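Bench Technician, Phone and Tablet Repair - Clevside

Posted Mar 17, 2018

Avasgate is hiring a bench technician for its Clevside workshop. The position is full time, 38 hours a week, and reports to the workshop lead. The start date is the first week of July.

The workshop handles mail-in and counter jobs for phones, tablets and small laptops. Last month it closed 382 tickets. Most were display assemblies, batteries and charge ports. The remainder were board-level faults, and the technician will take a share of these after the training period.

Duties:
Diagnose incoming units and record findings in Weldu, our ticket system.
Replace displays, batteries, cameras, buttons and port flex cables.
Clean and assess liquid-damaged boards.
Run the outgoing test sheet on every unit and sign it.
Keep the parts count for your bench current.

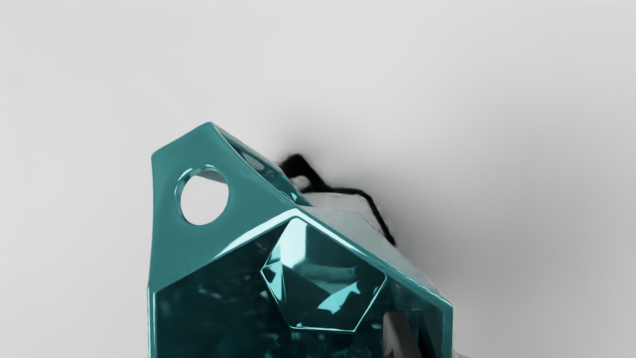

Training lasts 14 working days and is paid at the full rate. It covers intake, static control, adhesive removal, battery handling and the Ivesel parts catalog. Board work is taught separately and starts once the outgoing test sheets have been reviewed.

Required: 2 years of paid repair work, or a certificate in electronics plus a bench test at our shop. Applicants must be able to solder 0402 components under a microscope and read a schematic. Counter experience is useful but not required - the front desk is staffed separately.

Tools are supplied. Technicians who prefer their own hand drivers and tweezers may claim up to $100 a year for replacements.

To apply, send a resume and a short account of one difficult repair, including the fault, the tests made and the result. Leave customer names out. Applications go to the Clevside counter, by mail or in person, marked "Bench". Bench tests are booked after the first reading.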